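Drasteo teardown arm, after five months on our refurb bench
Reviewed by Siamak Heydari, 6/9/20

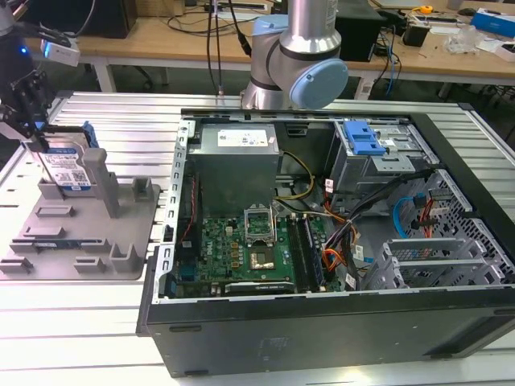

Hard drive station at Dralley, with the side panel off the tower.

Our shop takes in retired office desktops, pulls what can be reused and sends the rest out as scrap. Management bought the Drasteo to take over the drive work. The sales pitch was that it would "free up" the bench staff. I have heard that phrase before, usually a little ahead of a shift cut, so I kept notes.

The gripper is the best part. It holds a bare hard drive squarely and doesn't seem to squeeze too hard. The printed fixture tray is decent too, though we had to ask Uvard for a second one after a clip snapped, and they took 11 days to send it.

Setup is where I lose patience. Every case has to be laid flat on the slotted table with the panel off and the cables pushed out of the way. A person does all that. The arm has no idea what to do with a wire hanging over a drive bay, and old office towers are full of them.

In one month we put 403 machines through. Roughly one in nine needed somebody to stop the arm and finish by hand. Those are also the awkward ones, so the easy pulls that used to give your wrists a rest are gone, and what's left for us is prep and trouble.

Hamidreza Parsa, who ran this bench before the arm came, now spends most of his day feeding it. He says his shoulders hurt less and he's bored stiff. Both seem fair to me. His pay hasn't moved, even though he's the one who taught himself to reset the thing.

Drasteo support is polite and slow. The manual skips error codes we see every week.

Would I buy it again? For a shop that gets pallets of one identical model, maybe. For mixed loads like ours, I'd rent first and ask the people on the bench before signing. We've been told staffing gets looked at again in October.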